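# Before you pay for a robot to tidy the kitchen: notes from a doubter

My sister-in-law forwarded me the Jultus leaflet in December with "isn't this your dream??" written across the top. It is not my dream. My dream is a dishwasher that empties itself, and the leaflet is careful to say it doesn't do that. But enough of you wrote in asking whether the two-armed helper service is worth the money that I went to one of their showings, asked a lot of rude questions, and came home with a page of tips. Some of them are useful even if you never let one of these things in the door.

## What's on offer

Jultus rents you a pair of arms on a stand, plus an operator who sets it up and stays for the visit. The basic package is 9 visits. The leaflet calls it "light household handling," and you should read those words slowly. It means picking things up and putting them down somewhere else. It doesn't mean washing, chopping, wiping, scrubbing, or anything on a stove. Laundry is "under review."

A smaller outfit called Plotora will sell you a bench kit with one arm for hobby use. I haven't tried that one and I'm not going to tell you about it as if I had.

## Tip 1: Clear the table before the visit, and time yourself doing it

The prep sheet wants a flat surface, good light, and objects spaced out so the grippers can get around them. Fine. It took me 18 minutes to get my own kitchen table into that state as a test at home. At the end of it the table was tidy, and I had done the tidying.

If you're going to pay for help, don't do the job first. Ask the company what the thing can manage on a table in its ordinary condition, with the mail and the half-done homework still on it. Get that answer in writing.

## Tip 2: Fruit is a fair test, so use it

Fruit comes in awkward shapes, it rolls, and it shows damage. If a gripper squeezes too hard you'll find out by the next morning. A good salesperson will be happy to let you bring your own, so bring some ripe stuff. Rock-hard supermarket peaches will survive being dropped down the stairs and prove nothing.

What I'd look at first is how the gripper gets into the container. Two stiff fingers coming straight down past a tall handle don't have a lot of room, and a basket you'd carry to a picnic is harder than a wide bowl. Ask to see both.

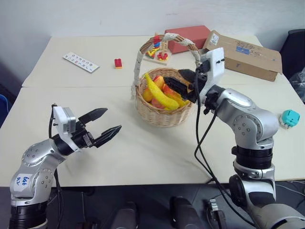

The other thing to ask is what happens at the bottom of the pile. Anybody can lift off the piece on top, which is sitting there with its sides exposed. I want to know about the apple wedged against the side of the basket. When I asked, the rep, Tariq Chaudhry, told me it "depends on the arrangement." I liked him for not lying about it, but that's a no until I see otherwise.

And please, whatever you use to move fruit around, robot or teenager:

- Keep bananas on top, never underneath.
- Wash fruit right before eating it, not before it goes in the basket. Damp fruit in a lined basket goes moldy fast.
- Take out anything bruised the day you spot it and use it in muffins.
- Shake out a wicker basket over the sink once a week. Crumbs and stem bits collect in the weave, and then you get fruit flies.

## Tip 3: Watch the cables

I'm fussy about cords in a kitchen and I make no apology. Arms like these need power and they need wires to talk to whatever is running them. Before you sign anything, ask where every cable goes. If one hangs over the front edge of a table, that's where your toddler or your dog will be. Ask whether the cords can be clipped up. If the operator looks surprised by the question, that tells you something.

Same goes for your own countertop, by the way. A toaster cord dangling off the front is an accident waiting for a sleeve. A binder clip on the back edge of the counter holds a cord just fine.

## Tip 4: Do the arithmetic on toys

A lot of the interest I've heard comes from parents who want the toys picked up. I understand completely. But a living room floor at 5 p.m. isn't a few blocks on a clean table, and the arms don't roam. They work where they're parked, on things within reach. So somebody has to bring the toys to the table, and once they're in your hands they might as well go in the bin.

What has worked in our house for years is one shallow box per kind of toy, no lids, low enough for the kids to reach. Lids are where tidying goes to die. We used to have a beautiful lidded chest and it was always empty, with everything piled on top of it.

## Tip 5: Read the breakage clause

The Jultus agreement covers up to $100 per visit for items damaged "in the course of normal handling." One good mixing bowl and you're halfway there. Cell phones, eyeglasses, and anything "of sentimental value" are excluded, and I'd like to know who decides what I'm sentimental about.

Put your breakables in a cupboard before any visit. I'd say the same for movers, painters, and visiting nephews.

## Tip 6: Ask who is steering

This was my rudest question and the most useful. "Automatic" can mean a machine working on its own, or a person guiding it, or a bit of each. Any of those might be all right with you, but the price ought to be different, and if there are cameras pointed at your kitchen you should know who sees the pictures and how long they're kept. The leaflet has more than 52 lines of small print and I couldn't find a plain answer in any of them. I've asked by email. If I get a reply I'll add it here.

## Would I book it?

Not at this price, and not for a kitchen. I can see a case for someone who has trouble with their hands and needs things moved from one spot to another on a table. For that person I'd want the visits longer and the setup shorter, and I'd want to talk to a customer who has used up the whole package. Jultus couldn't put me in touch with one.

If you have used it and it went well, write and tell me what it did, how long it took, and what you had to do before it got started. Please include the last part.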